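Plorker: a word list of sweets and confectionery in British English

Version 7, released 2019-05-05
Maintained by Hala Karam and Fadi Saab

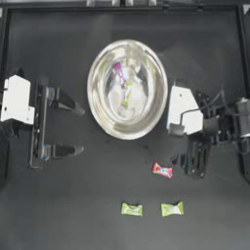
What is in it

Plorker is a list of words that people in Britain use for sweets, with a note of where each word was collected and what the speaker meant by it. There are 1588 entries. Each entry is one word or short phrase as used by one speaker, so the same word can turn up many times. "Spice", "goodies", "ket" and "tuffies" are all in there, along with the names of particular kinds such as humbugs, pear drops, aniseed balls and cinder toffee.

The list grew out of a smaller collection called Fullis, which covered only words for toffee. All the Fullis entries have been carried over. They are marked F in the source column and have shorter notes than the rest, as the original forms had only one line for comments.

Files

entries.csv is the main table.
speakers.csv has one row for each speaker.
places.csv gives the place names and the county each belongs to.
spellings.txt lists the spellings we treated as the same word.
changes.txt is the list of changes between versions.

All files are UTF-8. Fields are separated by commas and text fields are in double quotes. Older versions used semicolons, so scripts written for version 4 or earlier will need changing.

Columns in entries.csv

id: a number that does not change between versions. Numbers of deleted entries are not used again.
word: the word as the speaker wrote it or as we wrote it down.
headword: the spelling we settled on.
sense: general (any sweet), boiled, chewy, chocolate, toffee, liquorice, other.
speaker: matches the id in speakers.csv.
place: where the speaker learned the word, which may differ from where they live now.
period: childhood, adult or both.
source: F for Fullis, P for the paper form, W for the web form, T for talks and interviews.
note: anything else the speaker told us.

An empty field means the question was not answered. In the sense column, "other" means that it was answered and did not fit.

How the words were collected

Most entries came from a form with one open question: what did you call sweets when you were at school, and what do you call them now? People could add as many words as they liked. The paper form went out through libraries and local history groups. The web form asked the same question with the same wording.

The T entries come from recorded talks. Fadi Saab typed these up and Hala Karam checked them against the recordings. The recordings are not part of the release.

There are 300 speakers in speakers.csv. We kept decade of birth, county and whether the person had lived in more than one county before the age of 16. Names and exact dates were removed before the tables were put together. A few notes mentioned a shop by the owner's name, and there the name has been replaced with [shop].

Spelling

Many of these words are seldom written down. We kept the speaker's spelling in the word column and did not correct it. The headword is usually the spelling in the larger dictionaries, or the commonest one in our own forms where the dictionaries had nothing. The 86 headwords with no dictionary entry that we could find are marked with a star.

"Spogs" and "spogs and that" are one headword. "Toffee" used for any sweet and "toffee" for the boiled sugar and butter kind are two senses of one headword, so filter on the sense column if the difference matters to you.

Known problems

The north of England is much better covered than the south, and Wales is thin. Please don't use the counts to say how common a word is in a county.
Speakers born in the 1940s and 1950s make up roughly half of the list.
Brand names were left in where the speaker used them for a whole kind of sweet. This was not done evenly in the Fullis entries.
Entries with "mint" as the whole word have been given the sense "boiled" throughout, and some of them are surely wrong.

Use

You may use and change the files for any purpose if you name Plorker and the version number. Corrections are welcome. Please quote the entry id and send one message for each entry.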